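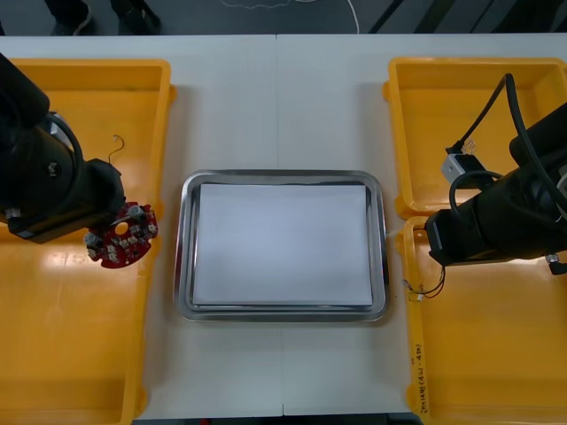
Teaching the sorting task at Tonesden – gallery

September 17, 2026

Since June we are two benches at Tonesden, and the second one is used only for teaching by remote control. The task is called "board and harness" in our plan. A person drives the two arms from the control desk, and every good run is saved as a demonstration. Later the policy is trained from these runs. This page collects pictures from the bench with short notes, mainly for our partners in Assunção, who will repeat the same task with their own arms and asked how our table is arranged.

The task, as the operators receive it

The parts begin in the steel tray. The left arm takes the circuit board and brings it to a bin on the left side. The right arm takes the wires and brings them to a bin on the right side. The run is finished when the tray has only its paper in it and both grippers are open and away from the bins. We ask for 700 good runs before the first training. A run that has a drop outside a bin is kept too, but it goes in a separate folder and does not count for the 700.

In the first picture both arms have reached their bins, with the red board at the left arm and thin red and black wires hanging at the end of the right arm. This is the part where new operators go too fast. They see the part over the bin and they open at once, and then the recording has almost no pause before release. We ask to stop, look, lower a little, and open. The policy copies the hurry as well as it copies the care.

Both arms are driven at the same time by one person. At first we tried 2 operators, one for each arm, and the recordings looked nervous – each person was waiting for the other. With one person the movement is slower in the beginning but much more even after a day of practice.

The wrist and the tray
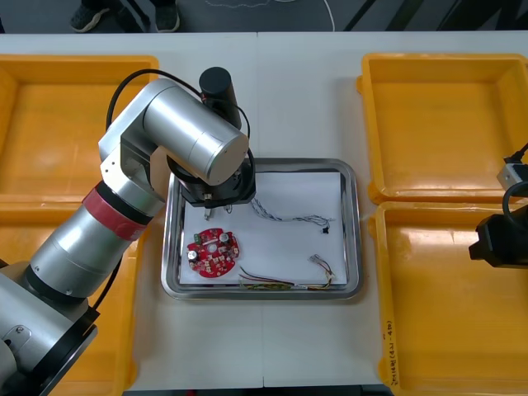 Gripper over the tray, fingers free. Board on the left, gray braided harness and colored harness on the right.

For picking the board, the gripper should come straight down. If the wrist is tilted, one finger touches first and the board slides on the paper. We had many runs like this in the first week, and I removed 32 of them by hand after watching the wrist video.

The harnesses are more difficult than the board. A board keeps its form, but a harness lies differently after every reset, and the operator must decide where to grasp it. Our rule is simple: grasp near the middle of the bundle, close slowly, lift a little and wait until it hangs quietly. Do not grasp by the connector. It looks like an easy target in the camera view, but the fingers slip on it and the harness falls back.

When you reset the tray, please do not place the parts in nice order. Turn the board, cross the wires sometimes, move everything closer to one side. In the beginning all our trays looked almost the same because we like tidy tables, and the first test policy became lost when the board was turned by a quarter. Change also the paper when it has folds or marks.

Settings and small notes

The control desk runs Durico for the arm connection and Hereo for recording and labels. In Durico we keep the speed limit at the lower setting for the first day of each operator. In Hereo, press the mark key at the moment of grasp and at the moment of release. If you forget one mark, finish the run normally and add it afterwards in the editor. Do not stop in the middle to correct it.

Take a break after each block of runs. Tired hands make small circles over the target, and these circles are very visible when you plot the path of the wrist.

The recording starts only when both arms are at home position. After a restart, check the home position of the right arm 3 times before you continue. We lost an afternoon of data from this.

The next gallery will have the same task with the bins exchanged, left to right. If Assunção needs the table measures before that, write to the bench address and we will send the drawing.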